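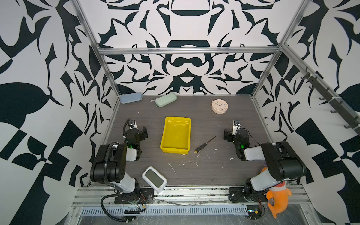
Handout 4: Preparing files for the laser cutter
Udier workshop course, second part

Before you come to the machine, please check your drawing at home. Most of the lost time in April was lost on files, and the cutting itself went well.

1. Units
Draw in millimetres. The Zanau program reads a file without units as pixels, and your box becomes very small.

2. Line colours
Red is for cutting, blue is for scoring, black fill is for engraving. One colour is one operation. If your drawing has twelve colours, please reduce them before export.

3. Double lines
When two shapes share a side, the laser cuts this side two times and the edge burns. Delete one of the lines. A student file last term had 3,723 nodes, and after cleaning only 263.

4. Text
Convert all text to paths. Keep a copy with the live text, you will need it when you find a spelling mistake.

5. Pictures
Use greyscale, 200 dpi. More dpi makes the job longer and on plywood you will not see the difference.

Exercise: open the file gilley-sign, find the double lines and write down the job time before and after. Bring both numbers to the next lesson.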